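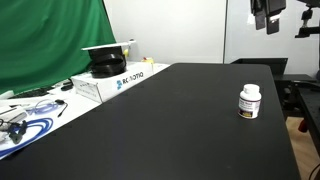
Remembering Dima Saliba
Feb 11, 2020

I've been putting off writing this, but plenty of you have asked, so here goes. Dima Saliba died in January at the age of 88, at home in Levlow, with her family in the house and the radio on. She'd had a rough winter and she was ready, her daughter told me.

If you grew up near Matar Street you'll have known her from the bakery. I certainly did! She gave me my first Saturday job, and sacked me from it 3 weeks later for eating the stock (fair enough), then took me back the next summer as if it had never happened.

She came to Levlow as a young bride and never lost her accent or her habit of calling every customer "my heart" - even the man from the council. Her husband went before her, and so did her brother. She leaves a son, two daughters and more grandchildren than I could name without getting one wrong and hearing about it.

The funeral was small, as she wanted, but there's a get-together for everyone at Vodberg Hall next month. The family will put the date up in the library window once the hall confirms it. Bring something to eat, and no black please, she couldn't stand it.

Instead of flowers they're collecting for the hospice. The tin at the chemist's had £985 in it when I last asked, and I know they'd love to see it go past the thousand. Cards can be left at the bakery, which is open as usual.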